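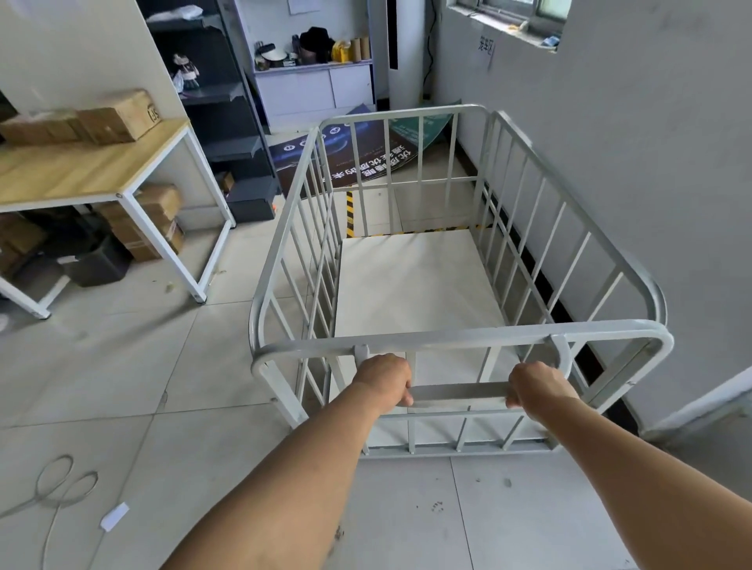

Call for participants: Edimden, a two-armed robot built in a shared workshop

Our workshop Zement is looking for 4 new participants for the second stage of the Edimden build. The work begins in September and continues until the robot can do its job, or until we agree that it can't.

The job is easy to describe. Edimden must take hold of a metal rail with both hands, push or pull with equal force on the left and the right, and let go without a jerk. For a person this is nothing. For our first pair of grippers it was a disaster: the left one closed half a second before the right one, and the whole base turned like a door. So in the second stage we go back to the human hand, we look at where it holds and how far apart the hands are, and we make the grippers again from the beginning.

What exists already

The base with wheels is finished and drives by remote control. The two arms are mounted and they can reach forward to the height of a usual push handle. The control program is written in Python and it is not beautiful. The budget which remains for this stage is 200 euros, plus what we have in the drawers.

Who we are looking for

We would be glad to receive letters from people who can do at least one of the following:

- design parts for 3D printing and accept to print them many times
- solder and make cables in an orderly way, with labels
- program small motors and read force sensors
- do the mechanical work: cutting, drilling, filing, fitting
- write down what was tested, in clear English, on the same evening

A diploma is not necessary. You must be 18 or older. Experience with robots is welcome, but for the mechanical places we prefer somebody who repaired bicycles or furniture and has patience.

How the work is done

We meet one evening per week from 18:30, and the meeting takes 3 hours. Every meeting has a part at the table and a part on the floor. On the floor, one person does the movement by hand, slowly, and another person takes notes of the grip: is the thumb over or under the bar, is the palm pressing or only the fingers. After this we try to give the same movement to the arms.
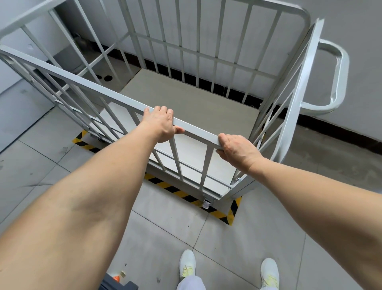
The hardest thing was to notice what my own hands were doing, wrote a participant of the first stage, who had expected to spend the evenings only with code. After a month of it she changed the finger pads two times and was still not content with them, and she asks that the new group begins with the pads and leaves the speed for later.

We agree with this and have put the pads first in the plan.

Conditions

The participation is not paid. Materials for the build are covered. You may use the tools of Zement for your own small projects on the same evening, after the common work. The drawings and the code will be published under an open license with the names of all participants, if they wish it.

Closed shoes are required. Please do not come alone to test the arms with power on; two persons must be present, one of them beside the stop button.

How to apply

Send us a short letter, one page is enough, with some words about something you built or repaired and what went wrong with it. Please write also which of the tasks from the list you would like to take. Letters can be left in the Edimden box at the entrance of Zement or sent through the contact form on this site until the 23rd of the month before the start. We answer every letter, also when the places are already taken.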